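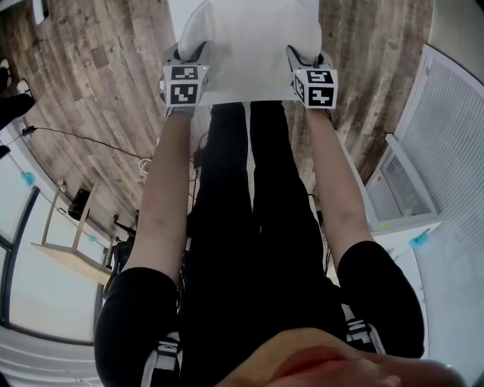
Buying for a towel-folding setup without blowing the budget

I've had a few messages since the November post asking what to buy first if you want to start recording household jobs with hand-held grippers, and how much to put aside for all the boring stuff that goes round them. I do the ordering for our little room at Ekley (Tiina Lehtinen does the recording, and sends me lists), so I've made most of the mistakes already and you're welcome to them!

Leave the grippers out of it to begin with. They'll eat the biggest part of your money whatever you do, and you'll probably be told which ones to get by whoever wants the recordings. What I'm talking about is the other pot. We gave ourselves £1000 for that, spent £800 of it before anyone had picked up a towel, and then had to be very careful indeed.

Work out the jobs before you shop

Write down what you want done by hand, in the plainest words you can manage. "Hold the towel by its bottom edge." "Push the towel into a round opening." "Lay it over something and straighten it." Now go down the list and put next to each one what has to be in the room for it to happen. I did it the other way round the first time and bought a lovely folding airer that isn't on anybody's list and now lives behind the door.

If you're planning for an actual robot to do the job later on, ask what it can reach and how high, and ask before you buy furniture. A person will happily bend down to a low stool. The arm we're hoping for next year may not, and I'd rather find that out from a drawing than from a delivery van.

Towels

Buy plain ones, and buy them all in one go. Shades of white vary a lot more than you'd think, and if you top up six months later the new ones look odd next to the old. Wash the lot before you use any of them, as brand new towels are slippery and a bit stiff and they don't crumple the way a used one does.

Get a mixture of sizes too. A small folded towel and a big one draped over something are quite different jobs, both for your hands and for the gripper, and it costs hardly anything to have both. I'd also throw in some smooth cloths along with the terry ones — a smooth hem slides about in the jaws and a looped one catches, and you want people practising on both.

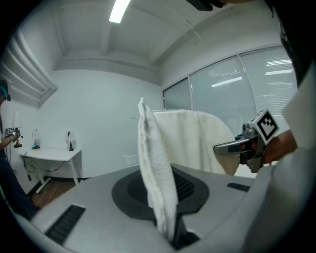 One towel folded and standing in the round opening, the bigger one draped behind it, and a gripper coming in from the right.

Second-hand appliances

You don't need a working machine to practise loading one, so don't pay for one. Ours came through Brakia, the clearance place, and the fellow there was pleased to see the back of some of his stock. Take a tape measure, and take a gripper with you as well if they'll let you. Openings that look generous with a bare hand get tight very quickly when there's a finger sticking out and a marker cube on top. Put your arm in at the angle you'd really use and see what knocks.

Run your palm round every rim and vent slot before you hand over any money. Anything sharp will pull threads, and snagged towels mean more towels.

Measure the doorway at home first. Yes, I know. I had to ring my neighbour Mbeki to help me take a door off.

The room

Floor space costs nothing if you've already got it, so clear it properly before deciding you need somewhere bigger. We keep 2 metres free in front of whatever's being worked on, and if there are a couple of you with grippers up at chest height you'll want more than that. Elbows go out further than you expect.

Cables were my big oversight. Chargers, adapters, lamp leads, they all seem to end up on the floor in the exact spot where someone's about to step back with both hands full. I spent £79 on floor cable covers and clips and I'd put it at the top of the list now, ahead of anything with a plug on it. Coil up the spare length and tape it to the skirting. Bright tape, please, so you can see when it's come away.

Blinds are worth having if your window is a big one. We used to get a strip of sun creeping over the marker cubes in the afternoon, and Tiina would have to stop and wait. Check your ceiling lights while you're at it, and lay in spare tubes of the same colour if you have the fluorescent sort.

Bits I'd buy again

A cheap pale stool, handy for putting things down at a sensible height. A roll of low-tack tape for marking where furniture goes, so it can all go back after hoovering. Spare printed markers, kept flat in a folder, because the corners do get scuffed. More chargers than you have batteries. A lidded basket for clean towels and an open one for used.

Bits I'd leave till later

Matching tables. A second appliance. Anything described as a "starter bundle". And don't order for the robot arm until you've got its sizes in writing, including the base and how much room it wants to swing.

Keep a fifth of the money back if you can bear it. Mine went on extension leads and a replacement basket, and I was very glad it was there. If you've got a good source of plain hotel-type towels, leave me a comment, we're nearly due another batch.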